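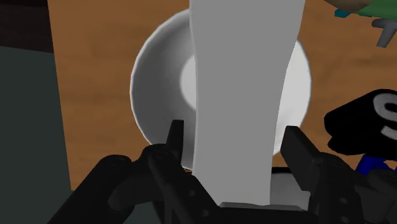 ## Dois dias em Karkthorpe com as crianças

Fomos a Karkthorpe em outubro, na semana de férias escolares, com os dois miúdos (cinco e nove anos). Deixo aqui as notas da viagem, que já me pediram por mensagem mais do que uma vez.

Ficámos numa pensão em Skirnley, a aldeia ao lado. O quarto familiar custou 177 libras por duas noites, com pequeno-almoço. Em Karkthorpe os preços eram bem mais altos e o autocarro entre as duas terras passa de meia em meia hora até às seis da tarde. Depois disso só de táxi, e convém marcar à hora de almoço.

### Primeiro dia: o museu

O museu marítimo fica junto ao porto velho. Chegámos às dez, à hora de abrir, e tivemos a sala dos faróis só para nós durante um bom bocado. Há uma lente grande que roda com uma manivela e foi ali que os dois passaram mais tempo. O piso de cima tem sobretudo mapas e vitrinas com legendas compridas. O mais novo aguentou cinco minutos.

O bilhete de família dá para entrar e sair durante o dia todo, desde que se guarde o talão. Almoçámos fora e voltámos. A cafetaria do museu é pequena e só tinha sandes de ovo e sopa.

À tarde fomos comer gelado ao Leemans, na rua que sobe do porto. O de groselha é bom. O de baunilha é igual a qualquer outro. Só aceitam dinheiro.

### Segundo dia: a torre de Fidton

Fidton fica a vinte minutos de comboio. A torre tem 349 degraus, em caracol, sem elevador. A mais velha subiu sem se queixar, o mais novo foi às cavalitas no último terço e eu senti as pernas até ao fim da semana. Lá em cima há um gradeamento alto, de modo que dá para estar descansado com crianças. Estava vento e ficámos pouco tempo.

Carrinhos de bebé ficam na entrada. Não vi cacifos para mochilas.

Ao pé da torre há um parque infantil com uma tirolesa baixa. Segundo a placa, foi feito em 2000, e nota-se nos baloiços, mas os miúdos não se importaram nada. Levem lanche, que o quiosque estava fechado.

### Notas soltas

- O comboio para Fidton tem só duas carruagens e vai cheio de manhã. O das onze e pouco ia quase vazio.
- As casas de banho do porto são pagas, com moedas.
- A praia de Skirnley é de seixos. Sapatos fechados.
- Na maré baixa vê-se gente a apanhar caranguejos no pontão. Vendem linhas e baldes na loja da esquina.

Ficou por fazer o passeio de barco, que em outubro já só sai ao fim de semana. Se voltarmos, será em junho.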